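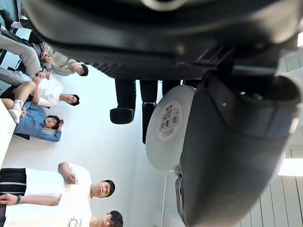
Home Tapes Labels Benches and seating Trade Help

Satinus white roll, barcoded centre label

Last updated: November

We stock four makes of white roll and this is the one we get asked about most, usually by people who have been told it is better than the others. It may be. We have used it in our own packing room long enough to have a view, and the view is mixed, so read the whole page before you order a case.

What it is

A plain white paper tape on a white core, sold singly or by the case. A white label sits over the centre of each roll with the barcode and the stock details. The print on that label is small. If you book stock in with a scanner you won't mind, and if you do it by eye you will want decent light and possibly your glasses.

Satinus calls it a "universal" tape. We don't. It holds paper to paper, paper to card and card to card. On painted walls it is fair, on bare plaster poor, and on anything with dust on it you may as well use spit. The maker's leaflet has a paragraph about rough surfaces that we have not been able to match with our own tests, and we have asked Satinus twice what surfaces they had in mind. The second reply was the same leaflet.

Sizes and packing

Width: 46 mm
Rolls per case: 9
Case code: 221
Colour: white only
Core: white card, label over centre
Finish: matt, takes pencil and ballpoint

The 46 mm width is worth checking against your dispenser. It fits the Plillmont hand dispenser with a little play on either side. It does not fit the older Anghel bench one without taking off the side plate, and then the roll wanders. We have had several returned for this and we do not charge for the return if the wrap is still on, but you will have wasted a morning.

How it performs

Tear: clean across the width if you pull it down sharply against an edge. By hand it goes off at a slant about as often as it doesn't. The leaflet says "straight hand tear every time", and we would cross out the last two words.

Stick: good after an hour, weak in the first few minutes. Press it down properly and leave the box alone for a bit. People who stack straight after taping are the ones who write to us.

Removal: comes off smooth card without lifting the surface if you do it the same week. Left for a month it brings fibres with it. Don't use it on book covers, photographs or anything you would be sorry to spoil.

Writing on it: this is where it beats the others, and I was ready to be unimpressed. Pencil shows clearly, ballpoint doesn't skip, and felt pen spreads only slightly. If you mark shelves, boxes or chair backs for a meeting, it is pleasant to use.

Storage: flat, on its side, away from radiators. Stood on edge in a warm cupboard the rolls go slightly oval and then tick as they unwind. The tape still works. The noise is irritating.

Against the others we stock

The Brevura white is cheaper and sticks faster. It is also shinier, and ink sits on top of it and smears. For sealing boxes that will be opened again the same day, I would buy the Brevura and save the money.

The Anghel is thicker and the most expensive of the four. Customers tell us it is stronger. We pulled strips of both off the same sheet of card and could not tell which was which – not a laboratory test, but then neither is a customer's opinion, and the price gap is real.

The Plillmont is fine. It comes in the same width, unwinds quietly and writes badly.

Questions we get

Will it hold up posters? Light ones, on paint, for a day or two. Use more at the top than you think you need.

Can it go through a printer? No. One or two websites say it can. They are not the ones who will be cleaning your rollers.

Is it recyclable with card? The maker says yes and our waste firm says "in small amounts". We go by the waste firm.

Does the centre label come off? Yes, slowly, and it leaves a tacky ring on the core. Best left where it is.

Is there a longer roll? Satinus lists one. We have ordered it and not yet received any, so it is not on this page.

Ordering

Single rolls and full cases are sent from the same shelf. We hold up to 1,000 rolls and reorder when it gets low, so a large order may go out in two parcels. If you need every roll from the same batch, say so in the order notes, as there is a slight difference in whiteness between batches that shows when strips are side by side.

If you have not used it before, please buy one roll first. We would sooner sell you one that suits than take back a case with eight left in it. Opened cases can be returned for credit on the rolls still wrapped, less postage.

Tapes Labels Delivery Returns Contact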